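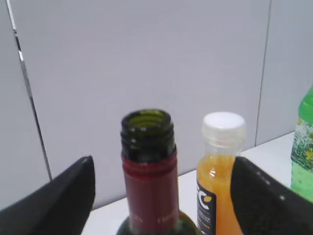 Why are some bottles dark and some bottles clear? I asked myself that one day, and I went and found out!

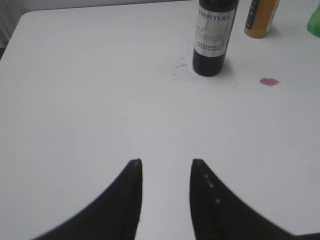
By Sombat Khunthong, Kids' Science Writer

Light is sneaky. It goes right through clear glass and clear plastic, and if it shines on a drink for long enough, it can change the taste. Grown-up drinks like wine may sit on a shelf for years, so lots of them get dark glass — a bit like sunglasses!
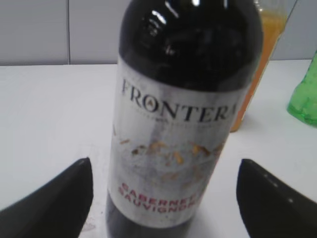 Orange juice gets used up much faster. My family can finish a bottle by breakfast! So the juice makers often pick clear plastic and let you see that bright color.

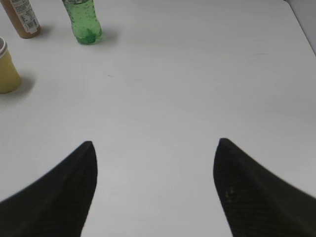 Try it yourself: hold a clean, empty bottle up to a lamp and look at the shadow. Is it dark or pale? Ask a grown-up before you pick up anything made of glass.

More from Petchrat Kids
Why Does Juice Need a Shake?
How Glass Is Made in Wistodmont
4 Things to Do With a Bottle Cap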